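We use cookies to remember your preferences. Accept all | Manage settings

Notes from the bench: the August money

August, after tea

Spent the morning on the budget and the afternoon on the budget. The spending form has one box for "Item" and one for "Why is this needed", and the second box is smaller than the first. I have been asked to fit an arm, a gripper, a table and three years of running costs into it by the end of the month. I have tried smaller handwriting, which doesn't help on a web form.

The quote from Nair came in before breakfast. It is a tidy quote, well laid out, with a cover page and a page thanking us for our interest, and the number I wanted was on page 7. The arm itself is the price they said it would be in spring. What has grown is everything underneath it. Delivery, unpacking, "site readiness", a training day for two people (we are three), and a line called sundries for 179 pounds which I have queried twice. The first time they told me it covered sundry items.

Pirkik are cheaper on paper. Their gripper is less money and the fingers can be swapped without sending the whole thing away, but the service contract is yearly and there is no telling what it goes up to after the first one. I wrote asking. They sent me the brochure again.

I went down to the demo room at Mustcombe before lunch with my list, meaning to look only at the things I have to pay for. Pedestal, table, cable, fingers. It is very hard to look only at those. 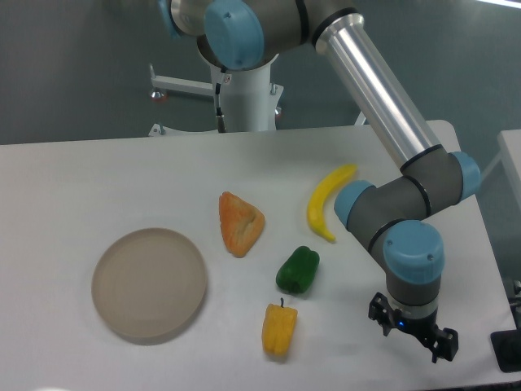
My list had ten lines on it when I went in and I came out with more, which is the wrong direction for a list. The pedestal is its own purchase. I had been treating it as part of the arm, the way you assume a lamp comes with a plug, and it is on a separate page of the quote with its own delivery charge. So is the frame it stands on. I have added both and taken away the second monitor, which I was fond of.

Then there is the question of the table. We have a table. We have several, all of them a bit off level, one with a folded beer mat under a leg that has been there longer than I have. I had put nothing in the budget for tables and was rather proud of it. Having stood next to a decent flat white one for an hour I have put in 800 pounds for tables and stopped being proud. The beer mat can stay with its leg.

Pania want us to rent. Their letter says renting "keeps your options open", and I'm sure it does, at a monthly rate that would buy the arm outright well before we had run out of options. Still, I did the sum properly, both ways, with a column for each, and there is something to be said for them. If the packing job falls through in the winter we could hand the thing back. If we own it we own it, and I will be the one dusting it. I have put their letter in the folder with a paper clip on it, the paper clip meaning "not no".

Also costed today: pretend food. This is a real line. We want to practise on fruit and veg because that's the job, and real peppers last a week and then you have a different sort of project. Artificial ones are a one-off. I looked up the prices and was surprised how much you can pay for a banana you can't eat. I have put them under "test items", as I don't want to be in the meeting where someone reads out "bananas".

The other thing I worked out, sitting on the stairs with the calculator, is how little the price of the arm tells you about the price of having one. The arm is just over half. The rest is floor, power, fingers, spares, a person's time, and that person's time explaining to everyone else where the time went. I knew this in a general way. I had it written down from last year, in fact, on a sheet headed "REMEMBER THIS", which I found this afternoon under the printer.

Fingers, while I think of it. One set or two? One set is what I can afford. Two sets is what I would want the first time one got bent. A pepper is a lumpy thing to ask two fingers to hold, and a banana is a different lump altogether, and if we need another shape for bread or flat stuff that's a third set and I'm back on the stairs. 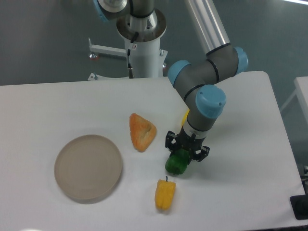 Later, nearly ten at night

Went back to the form. Cut the "why" down to four sentences, of which one is good. Moved the spare fingers from "nice to have" to "needed", then moved the training day for the third person the other way, then felt bad and moved it back.

Current state of things: Nair for the arm, Pirkik for the gripper if they will put a figure on year two in writing, Pania still under the paper clip. Total is over by a sum I'm not going to write here in case it sees me looking at it. There may be something to be had from the heating money if the autumn is mild.

Must ask Mustcombe how wide their door is. Ours is narrow and has a step, and a crate won't go round the boiler. I measured it this evening with the short tape, in two goes, and got two answers.

Sundries still not explained. Third email going tomorrow, a polite one.

Recent entries
The step, the boiler and the crate
Three quotes and a headache
Why we didn't buy the conveyor
Last year's list, found again
A short note on plugs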